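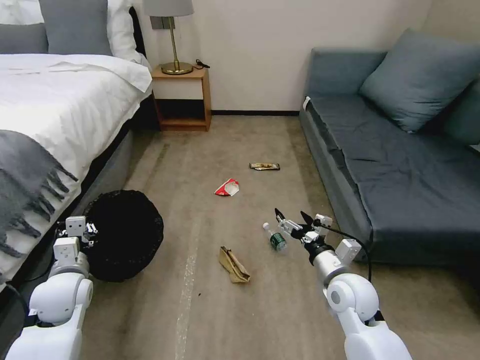 4.2 Tarefa de recolha de resíduos em quarto mobilado

A demonstração pública de 9 de março de 2022 decorreu nas instalações da Wastberg, num quarto alcatifado com cama, mesa de cabeceira e sofá. O sistema Rodus, de dois braços, foi apresentado a 128 visitantes, repartidos por sessões consecutivas. A tarefa consistia em retirar do chão resíduos leves e depositá-los num recipiente de malha preta, no corredor entre a cama e o sofá. O conjunto de objetos incluía uma garrafa pequena de plástico transparente, um saco de papel amarrotado e embalagens de papel e de barra de chocolate.

A política de controlo foi a descrita na Secção 3, sem ajuste adicional ao espaço da visita. O treino utilizou 1105 episódios teleoperados, dos quais 284 registados em quartos. Os objetos foram dispostos pelos operadores antes de cada sessão, sem posições marcadas na alcatifa. Os têxteis da cama, incluindo a manta de franjas, mantiveram-se no lugar, por constituírem uma fonte conhecida de falsas deteções junto ao chão.

O recipiente não tem estrutura rígida e pode apresentar-se em pé ou tombado. No segundo caso, a abertura fica na lateral e a trajetória de depósito passa a ser quase horizontal. O planeador estima a orientação do bordo antes de cada depósito e atribui a um dos braços a zona do recipiente, ficando o outro com a preensão. As embalagens planas exigem uma aproximação mais baixa do que a garrafa, com maior risco de contacto dos dedos com a alcatifa.

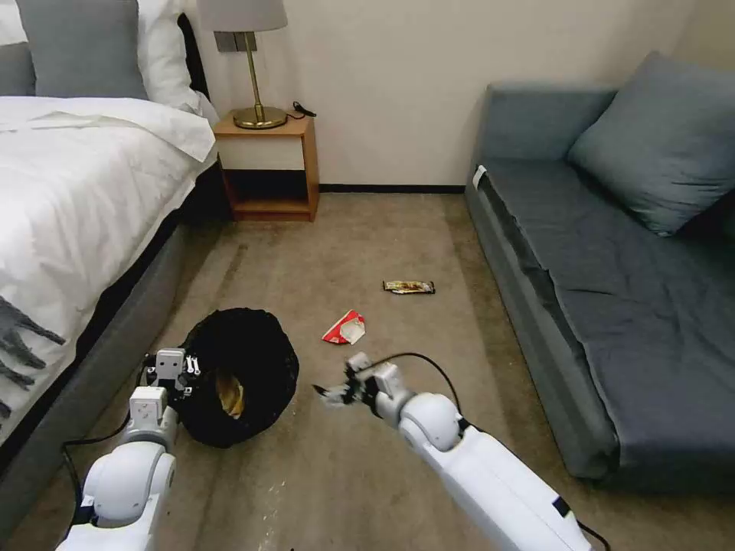 Figura 7. Recolha com os dois braços: recipiente tombado, com um item amarrotado no interior, e braço direito dirigido à embalagem vermelha.

Para Hema Kurian, a repartição fixa de funções entre os braços é conservadora: numa divisão estreita, o braço junto ao recipiente poderia também recolher os objetos mais próximos, e o ganho de tempo compensaria a verificação adicional de colisões. A observação foi feita no debate que encerrou a visita e motivou a variante com atribuição dinâmica, ensaiada em novembro e analisada na Secção 5.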